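This page answers the questions most often put to the Plurkirano Reading Room by members and by those thinking of joining. It was last revised on December 17, 2018 and replaces the earlier printed leaflet.

## Membership and visits

**Who may join?**

Membership is open to any person aged 16 or over. Younger readers are welcome when accompanied by an adult member, who remains responsible for them throughout the visit.

**How do I apply?**

Application forms are held at the front desk and should be returned there in person. Please bring one document showing your current address. A card is normally issued on the same day, and it must be shown on each visit.

**May I bring a guest?**

Each member may bring one guest at a time. Guests may read any book in the room but may not borrow.

## Borrowing

**How many books may I borrow?**

Members may have 3 books on loan at once. The loan period is 20 days and may be renewed once, at the desk or by telephone, provided that no other member has asked for the book.

**Can every book be borrowed?**

No. The lending stock stands at 800 volumes. A further 600 are kept for reference and are marked with a red label on the spine. Reference books must stay in the building - this includes the Troka local history papers, which are brought out on request.

**What happens if a book is lost or damaged?**

Please tell the desk as soon as possible. Members are asked to meet the cost of replacement or, where the book is out of print, a sum agreed with the librarian. Please do not attempt repairs at home. Household tape in particular leaves a stain that cannot be removed.

## Using the room

**What may I bring to the tables?**

Pencils, notebooks and laptops are allowed. Pens may be used with your own papers but not with reference stock. Food is not permitted. Water may be brought in a closed bottle and should be kept on the floor.

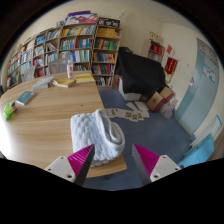
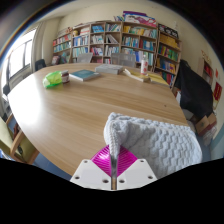
A large wooden table features in each of these views.

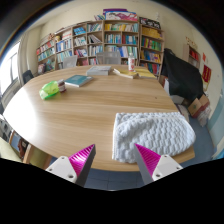

Bags and coats should be left on the hooks in the entrance hall before you take a seat. Small personal articles may be kept with you if they do not crowd other readers. Something the size of the folded pale towel on the light-wood table is acceptable; a rucksack is not. Valuables should not be left in the hall, and the Reading Room cannot accept liability for items lost there.

**Is silence required?**

Quiet talk is accepted in the front room. The Danko Room, on the upper floor, is kept silent at all times. Telephones must be switched off before you go upstairs.

**May I photograph pages?**

Yes, for private study and within the limits set by copyright law. Flash must be turned off. Books should lie on a foam rest while being photographed and must not be pressed flat. Rests are available from the desk.

## Donations and other enquiries

**Do you accept gifts of books?**

We accept books in clean condition that fit the collection. Please send a list of titles first, as boxes left at the door cannot be accepted. Encyclopaedias, magazines and textbooks are not taken.

**Is there step-free access?**

The front room and the lavatory are on the ground floor and can be reached without steps. The upper floor is reached by stairs only. Staff will bring books down from the Danko Room on request.

**Are you open over the holidays?**

The Reading Room closes for the last week of December. Loans due in that week are extended without charge, and books may be returned through the letter box on the Fodia Lane side.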